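2021-07-26

**Hindum furniture bank loses lease, needs new space by end of August**

The Hindum Furniture Bank has until the end of August to get out of its building on Fakhoury Street. The owner, Skukley Properties, sent the notice last week. No new location yet.

The bank gives used furniture to families moving out of shelters, people coming home from the hospital, anyone the county refers. Beds, tables, dressers, lamps. No charge. It delivered to 1387 households last year, its busiest year so far.

Director Elba Zapata said the notice was not a total shock but the timing hurts.

"August is when everybody moves," she said Monday morning, between phone calls. "Leases turn over, kids are starting school, we get slammed. And now we're the ones moving."

Skukley said in a short statement that the building has been sold and the new owner plans to convert it to apartments. It did not name the buyer. The company said it gave the notice required under the lease and "wishes the organization well." Calls to its office were not returned by Monday afternoon.

Rent has been the sticking point in the search so far. The bank pays well under market on Fakhoury, a deal worked out 9 years ago when the block was half vacant. Not half vacant anymore. Zapata said she has looked at two places, one a former tire shop with no loading door, the other a warehouse out past Asance Road that would be fine except no bus goes there.

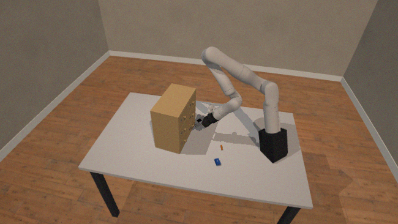
The bus matters. Clients come in to pick out there own things, and most don't drive. Zapata said she won't go to a system where people just get handed whatever is on the truck.

"You've lost everything, you should at least get to pick your own couch," she said.

There are 78 families on the waiting list right now. Deliveries will go on as scheduled through the second week of August, then stop until there is somewhere to work out of. Anyone with a delivery date after that should expect a call from the office. Emergency beds for children will be handled seperately, and Zapata said those will not stop.

Donations of large items are on hold starting this week. No sofas, no box springs, no wardrobes. Small stuff still OK: dishes, sheets, towels, lamps that work. Drop off at the side door, weekdays only.

City council member offices have been getting calls. A spokesman for the city said staff are checking whether the old Asance school gym could be used short term. The gym has been closed since the roof leak and would need an inspection first. The item could come up at the next council meeting but was not on the agenda as of Monday.

What the bank needs: ground floor, loading door, close to a bus line, up to 2 years. Owners with space can call the office or stop by Fakhoury Street before noon.

A moving sale is also being talked about for duplicate office equipment and shelving. No date set.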